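Judge lets overtime case against Pritasov morning show go forward

By the Courts Desk
19 March 2018

Print this story | E-mail this story

A county judge in Gummont has refused to throw out a lawsuit brought by a former overnight producer at Pritasov Television, and people who have followed the case from the beginning (and there are a good many of them in this town, where nearly everybody knows somebody who has worked at the station) will want to know what comes next.

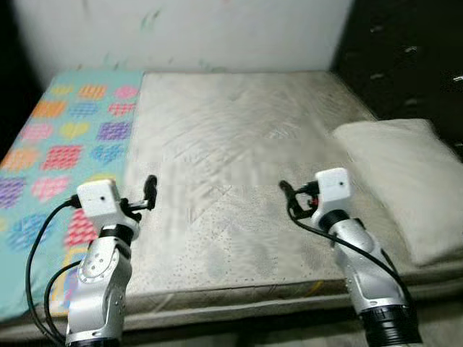

4 min read

The producer, Godelieve Baert, says she was paid a flat weekly salary for her work on "Flullis Street Morning," the breakfast program that Pritasov has run from its downtown studio for as long as many of our readers have been drinking coffee in front of it. Her complaint says the salary took no account of the nights she came in early to cut tape or stayed late to help the next shift. She puts her unpaid overtime at 323 hours over her last year on the job, and she wants to be paid for them, along with interest and her legal costs.

Pritasov asked the court in September to dismiss the whole thing. Its lawyers argued that Baert held a creative position, that she had real say over what went on the air, and that state wage law does not promise overtime to employees of that kind. They also said she had waited too long to complain about some of the earlier weeks.

The judge's ruling, which runs to 14 pages and is a good deal easier to read than most, gave the station a little of what it wanted. The oldest weeks are out of the case, having fallen outside the filing deadline, and so is a separate claim that Baert was passed over for a day shift after she raised the matter of her pay. The main claim stays in. The judge wrote that a job title does not settle the question, and that a jury could fairly look at what Baert did on an ordinary night and decide she spent most of it on routine tasks: logging footage, checking the spelling of names on the screen, printing scripts and answering the phone.

"She may have been called a producer," the ruling says. "What she produced, and under whose direction, is a matter of fact that I cannot decide on these papers."

Baert was in the courtroom with her sister and two old friends from the night shift. She spoke kindly of the program afterward, as she has all along, and said she still turns it on most mornings out of habit. "I loved that place at four in the morning," she said. "You'd get the first forecast in and the anchors would come through with their hair half done, and it felt like we were the only people awake in the county. I would have done a lot for that show, and I did. I'd just like the hours to be counted."

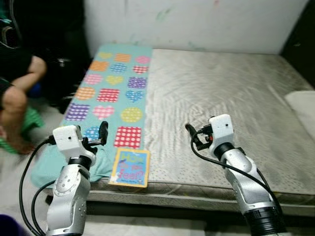 Does the ruling mean Baert has won her case?

She hasn't won it yet. The judge decided only that the main claim is strong enough to be heard, and the station still has the chance to defend itself in front of a jury or to reach a settlement before then.

Her lawyers, from the firm of Declercq, had handed over 884 time-stamped messages sent from the newsroom system during the months in dispute, and these seem to have carried some weight. Many of them are very short ("script 2 fixed," "guest is in the lobby," that sort of thing) but they show when she was at her desk, and the judge quoted several of them in the ruling. Pritasov had said the messages prove little, as staff could and did log in from home. That argument will be heard at trial, the judge wrote, and the station is free to bring its own records.

A lawyer for Declercq said the firm was pleased and that it would be ready whenever the court was. The firm has set aside, for now, its earlier plan to ask that the case be widened to take in other overnight employees. In the original complaint it said as many as 40 current and former workers might have been paid the same way. The lawyer would say only that the door was open and that anyone with questions about their own pay was welcome to call.

Pritasov, for its part, sent a statement thanking the judge for trimming the case and saying it looked forward to telling its side. "We value every person who has worked on our morning program, and we believe they have been paid properly and treated well," the statement said. The station declined to answer questions about whether it has changed how overnight staff are paid, though two people who work there told this newspaper that new time sheets were handed out over the winter. Both asked that their names be left out, as they are still employed by the station.

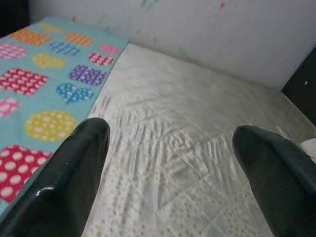 The time sheets may well come up again, although how much a jury would be allowed to hear of them is an open question, and one the judge left for later. Courts are often wary of letting a change made after a complaint be used as a sign that something was wrong before it, and Pritasov's lawyers can be expected to say so.

Both sides have been told to meet with a mediator before a trial date is set, and they have agreed to share the cost. If the talks go nowhere, the case will be heard at the courthouse in Gummont, in the large room on the second floor, which has more seats than the one used for the last hearing. Several people had to stand at that one, including a retired sports anchor from the same station who said he had come by to wish Baert well and stayed until the end.

Print this story | E-mail this story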